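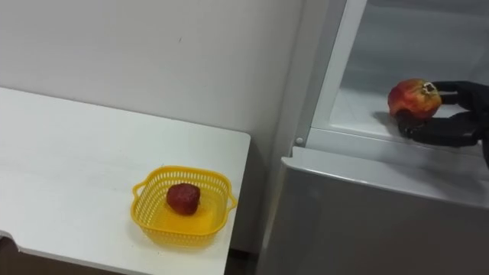
Fruit, fridge and basket at the Rultard open day, Clonside.

The lead engineer at Rultard had been on her feet since the doors opened, and she was ready for my first question. Why a refrigerator?

"Everybody has one," she said. "You don't have to explain it to visitors."

I had come to Clonside on 17 July 2024 expecting to be sold something. The company's flyer promised "a helper for every home," and I have read that line before. She winced when I read it out. "I didn't write the flyer," she said.
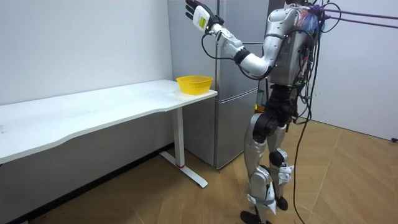

I asked about the cables. A home helper tied to the wall is going to have trouble with the stairs. "It's a development machine," she said. "Cables are how we get at it." And when do they go? She would not give me a date. A partner firm, Brillico, is working on the battery, and there may be news in August.

She was more open about practice. The Siriwan software, she told me, had been trained on 2,000 attempts at handling fruit.
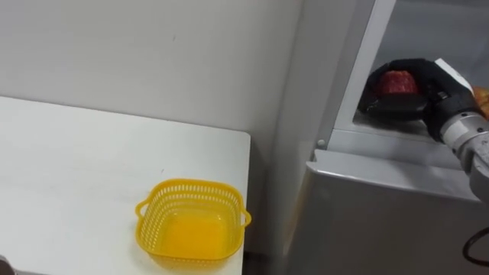 How many of the last 296 went cleanly? "139," she said, without looking it up. I said that was less than half. "It is," she said. "Fruit is awkward. Every piece is a different shape."

My neighbor's kid puts away groceries for 2 dollars and a soda, and I told her so.

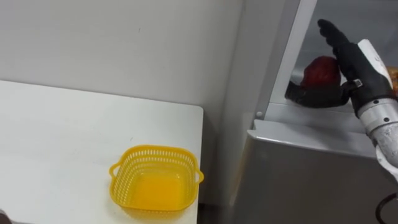

She laughed, and asked whether he was looking for work. Then I asked if she would have one in her own kitchen. "Next to me, with my hand on the switch? Sure," she said. "While I'm out? No. Ask me again when it can do eggs."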